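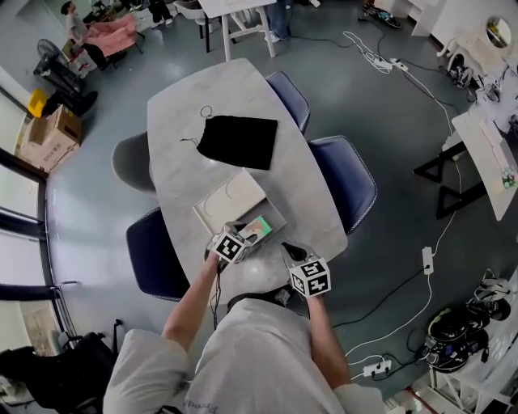 Figure 1. Both handheld grippers in use at the oval table, with the drawstring pouch waiting farther down.

Two-Handed Grippers on a Student Budget
Project report, Nisreen Rizk
Build partners: Toàn Hầu and Ngaio Whitelaw

1. What we set out to make

I wanted a pair of grippers you hold in your hands, one left and one right, so that a person could do a small tabletop job and we could record how both hands moved. Later on, those recordings are supposed to teach a little arm how to do the same job. The arm part belongs to next term (and to Toàn, lucky him), so this report sticks to the grippers, the marker cubes and our first batch of recordings.

We called the project Nardale, after the street the shared workshop is on. Not very creative, but we needed a folder name!

2. The build

The fingers went through a lot of versions. My first set was stiff and slippery and kept spitting small boxes across the table, so Ngaio redrew them with a slimmer tip and a bit of flex, and that made a huge difference. We printed everything in the workshop after six in the evening, when the printer was free, and I got very good at scraping parts off the bed with a putty knife.

Each gripper carries a cube on top with square black markers printed on it. The overhead camera looks for those markers and works out where the gripper is and which way it's pointing. A flat marker would have been less work, but as soon as you tilt your wrist the camera loses it. With a cube there's usually another face to look at. I did glue one cube on a few degrees crooked, and we spent a whole evening blaming Toàn's code for it (sorry, Toàn).

3. The task

We picked packing because it needs both hands. You pick up a small labeled box, move it around over an open tray, and then deal with a black velvet pouch that has drawstring cords. The box part is pretty friendly. The pouch is a pain! Velvet folds in on itself, and the cords end up somewhere different every time you put it down. Ngaio thinks we should have started with something stiffer, and she may be right, but I like the pouch.

4. Recordings

Our goal was 500 recordings by the end of May. We got to 426, and after we threw out the ones where the markers dropped out for too long, 300 were good enough to keep. Most of the bad ones came from me leaning in too far and blocking the camera with my head. Yaqin Zhong took over for a couple of evenings and her keep rate was way better than mine, mostly because she stands up straight.

The marbled tabletop worried me at first, with all those gray streaks, but the marker detection never had trouble with it. Glare on the cube faces was worse. We switched to matte paper and closed the blinds in the late afternoon.

5. Things I'd change

The cable on the gripper needs a proper clip. Right now it just hangs along your arm and tugs when you reach. I'd also make the handle thicker, since my hand cramped up after a long session. Hryhorii Zakharchenko, our advisor, wants 1,000 clean recordings before we try any training, so a comfier handle is first on my list. Ngaio already has a sketch of it taped up over the printer.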